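Thin stalk slides out of the gripper when the right arm lifts (Wavstead, two-arm setup)

Robots and automation > Simulation > Grippers

Lamisi Wumbei
Posted June 2, 2024

I look after a two-arm robot model in Wavstead. It works in one of the Ogbonna bedroom layouts, with a cabinet against the tiled wall and a bed on each side. The job is to pick up a green stalk, a bit like bamboo, and bring it to the cabinet. I can get the fingers on either side of the stalk without trouble. What happens after that is the problem.

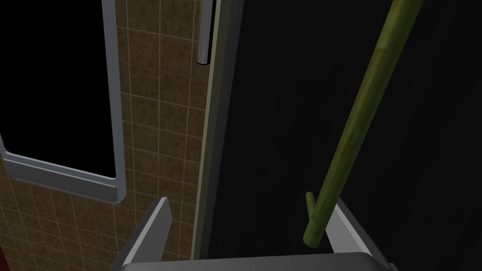
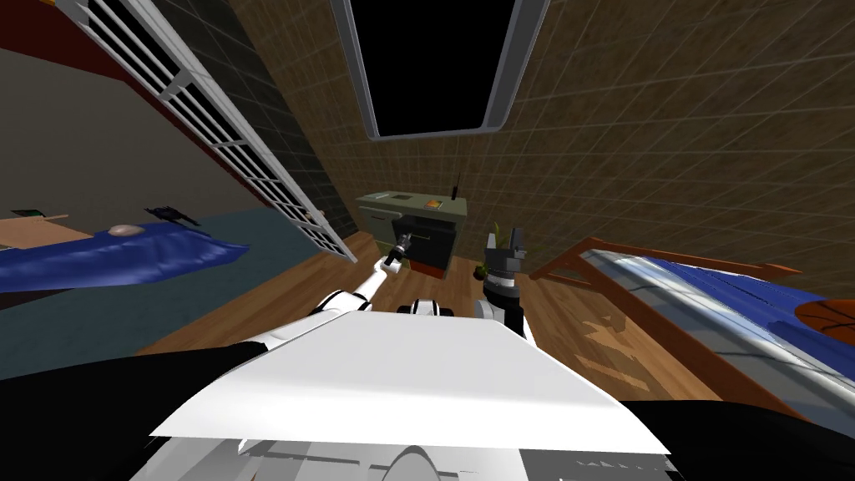
When I close the gripper, the force reading goes up the way it should and then starts to jump up and down. If I leave the arm still, the stalk stays put most of the time. As soon as I lift, it creeps down through the fingers and drops, or else it turns sideways and flies off across the floor. Out of 33 runs last week I got a clean lift in five. All five were slow ones that I drove by hand.

The setup, as far as I think it matters:

Both arms have the Rurkent two-finger gripper from the model library. I have not changed the finger shapes. Full opening is 68 mm.

Closing force was on the default. I raised it to 70 N and it got worse. The stalk now shoots out sooner.

Friction on the stalk is whatever it came with. I raised friction on the fingers until it made no more difference, and that was very early.

The arms are driven through Stikositz, position control, same gains on the left and the right.

The left arm picks up other things in the same room and has no trouble. I have not tried the stalk with the left arm because the motion plan is written for the right one.

I also loaded the room again from scratch in case something had been moved and saved by accident. No change.

Is this a grip force problem, or is something wrong with how the gripper itself is set up? I would like to fix it properly and not end up gluing the object to the hand in software, which is what the person who had this setup before me did with everything.

Timo Wegener

Lower the force and raise friction. Default friction in Wavstead is too low for everything. I set mine high on all objects and never have a problem.

Lamisi Wumbei

Thanks, but as I wrote, friction on the fingers is already up and it did nothing past a certain point. I lowered the force back to the default and I am where I started.

Timo Wegener

On the object too, not only on the fingers. Depending on your settings it takes the lower value of the two.

Hrvoje Softić

Timo is right about that last part, and it explains why your finger friction stopped doing anything. Wavstead has a setting for how two friction values are combined. In older projects it is set to use the lower one. So check that first. But I don't think friction is the whole story, because more force should have helped with a slow slide and you say it made it worse. When more force makes the object leave faster, the contact itself is bad.

I would go through it in this order.

Turn on the collision shape display. You find it in the same menu as the joint axes. Then look at the stalk. What you see drawn is the visual mesh, with the joints along it and any side stubs. What the fingers touch is a different shape, and for long thin objects it is very often one convex hull wrapped around the whole thing. If there is a stub sticking out to one side, the hull stretches from the stub down to the rest of the stalk and makes a wedge. You close two flat fingers on a wedge and it squirts out toward the thin end. It will do this every time, and harder the more you squeeze.

If that is what you find, replace the hull with a row of capsules along the stalk, one for each section, and a small one for the stub or none at all if you never grip there. Don't use the full visual mesh for contact. It is slow, and the contact points jump from triangle to triangle, which gives you the same jumping force you already have.

Next look at the finger pads with the same display on. The Rurkent fingers in the library are angled plates. In one version the collision boxes were put in square to the gripper base, so they didn't follow the angle of the plate. You then touch the object with an edge and not a face. An edge holds a thin round thing very badly. It can turn around that line as soon as you lift, and that would be your stalk going sideways. Rotate each box until it lies on the inner face of the finger. Do left and right separately and don't mirror the numbers by hand. I did that once and had one finger box pointing into the palm for a week.

Then check the mass and where the center of mass is. If the stalk was scaled to fit the room, the mass may not have been scaled with it. Also look at where along it you grip. If you take it near the lower end, all the length is above the fingers, and any small error in the wrist becomes a large swing at the top. Grip closer to the middle if the plan allows it.

Last, the drive. Position control on the fingers with a high force limit means the fingers keep trying to reach fully closed, through the stalk. They push in, the solver pushes them out, they push in again. Set the finger target to slightly less than the width of the stalk and leave the force limit at the default. More solver steps help too, but do that at the end, otherwise you hide the other faults and they come back with the next object.

Change one thing at a time and do the same lift after each one. Save the project under a new name before you touch the finger boxes, because Wavstead writes library edits back to the shared copy if the model isn't unpacked first.

Lamisi Wumbei

This is very helpful. I turned on the collision display and you were right on two of them.

The stalk has one hull around everything. With the stub included it is a long narrow wedge.

The finger boxes are square to the base on the right gripper only. On the left gripper they follow the plates. I think somebody fixed the left one at some point and did not do the right. That would explain why the left arm never gave me trouble.

Combine setting was on the lower value. I have changed it to the average.

I have done the finger boxes and the friction setting so far. The stalk no longer turns, but it still creeps down. Capsules next.

One question about unpacking. If I unpack the right gripper, do I lose the link to the Stikositz joint names?

Hrvoje Softić

The names stay. The joint order can change. Print the order before and after and compare. If the two finger joints have swapped places, you will see one finger close and the other open on the first command, so do that first command with nothing between the fingers.

Don't copy the left gripper over to the right as a shortcut. It brings the left wrist offset with it.

Hafiz Mangundap

Adding something for whoever reads this later. We had the same creeping with a thin rod in a different room, also with Rurkent grippers, and had already fixed the shapes. Ours was the lift speed. The motion plan had the arm starting at full speed with no ramp. In the log you could see the contact force drop on one finger at the first step of the lift and never come back to where it was.

What we did was add a short hold after the fingers close. The arm waits until both finger forces stay steady, then begins the lift with a ramp. If the forces don't settle, it opens again and retries. You need the force for each finger and not the sum, and the sum is what the default panel shows. In Stikositz you have to switch on the per-joint output.

The other thing is contact sleep. Wavstead puts objects to sleep when they barely move, to save time. With a very light object the stalk can go to sleep in the grip, and then wake up a step late when the arm starts. Turn sleeping off for that one object. Leave it on for the rest of the room or the beds and blankets will cost you a lot of time per step if they are soft bodies in your version.

And keep your test runs from before the fix. We threw ours out in January and then had nothing to compare with when the next gripper update came in.

Lamisi Wumbei

Capsules are in, one for each section of the stalk, and I left the stub without a shape. Finger target is now a bit under the stalk width, force limit back on default. I also moved the grip point up.

Joint order did change after unpacking, as Hrvoje said. The two finger joints had swapped places. I put them back in the controller file and wrote a note at the top of it.

The lift works now at normal speed. I have not done a long series yet. The force reading still has a small bump when the arm starts, so I will add the hold from Hafiz's answer and switch on the output for each finger. I will also turn off sleeping for the stalk.

I sent Kwame Odoi the corrected right gripper, since he keeps the shared model folder here. If you use the same library, check the right one before you copy it.

Timo Wegener

So it was friction as well.

Hrvoje Softić

Partly, yes. The combine setting would have caught her sooner or later.

If the bump is still there with the hold in place, look at the wrist gains before you touch the fingers again. Same gains left and right is fine as a start, but they only make sense if both arms carry the same thing. Try the right wrist a little softer and run the lift with the stalk and then without it. If the bump is there both times, it comes from the arm.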